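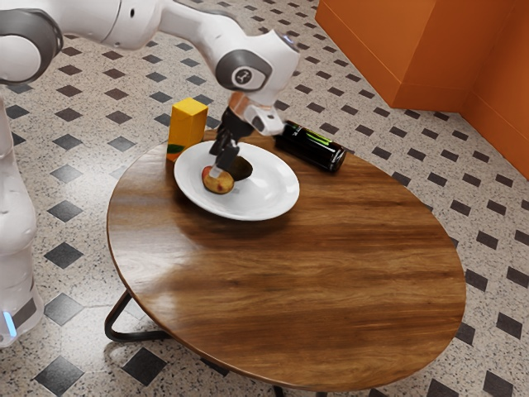
The case for getting rid of the kitchen table

My sister-in-law is having her kitchen done and the designer has told her she does not need a table. She needs an island, with three stools along one side and a wine fridge at the end. The table can go to a charity shop. People eat at the island now, the designer said, and she had a brochure from a firm called Foreck in which people were doing so, in a row, like passengers.

I have been hearing this for ten years or more and I still don't believe it. I have sat at these islands. You can talk to the person on your left or the person on your right. Everyone else is a voice. If there is a child at the far end, someone has to get down and walk round to cut up the sausage.

The argument for the island is always about space, and it is a strange one, as the island takes up more of it than most tables do. You can't push it against the wall when your mother comes to stay and the airbed has to go down. When Kgomotso Mathebula moved from her flat in Skelldale to a house with a fitted kitchen, she found she had gained a room and lost the only place where six people could sit. She now feeds her family at a folding table from the garage, set up next to the island, which holds the post.

I don't want to go too far the other way. There is a whole school of writing which says that families who eat together do better at everything, from spelling to staying out of prison, and I am suspicious of most of it. Families who eat together at six every evening tend to be families in which somebody is home at six. That tells you about shifts and bus times before it tells you anything about tables. I grew up eating at one nightly and what I mostly remember is being told to sit up.

Sarahí Medrano, who taught me at evening class and has strong views on most things, says I am being sentimental about four legs and a flat top, and that her generation was glad to see the back of the family dinner because her generation had to cook it. Fair enough. She did it for a husband, his father and two boys in Tetness, and when the boys left she bought a tray. I can't argue with the tray. But she still has the table. She does her marking on it, and her tax, and last May she laid out her late brother's papers on it and left them there for weeks while she worked out what was what.

Try that on an island. You would have to clear it by Wednesday to drain the pasta.

What bothers me about the sales talk is how sure it is about the way we all live now. Nobody asked my sister-in-law how she lives. The price of the worktop went up 200 pounds between the first visit and the second, and the stools were extra, 63 pounds each for something you can't lean back on. She has a perfectly good table, bought second-hand, with a burn at one end where my brother put a pan down in their first year. It seats eight if two of them are thin.

She says she'll think about it. The designer has offered to take 100 pounds off if she decides by the end of the month.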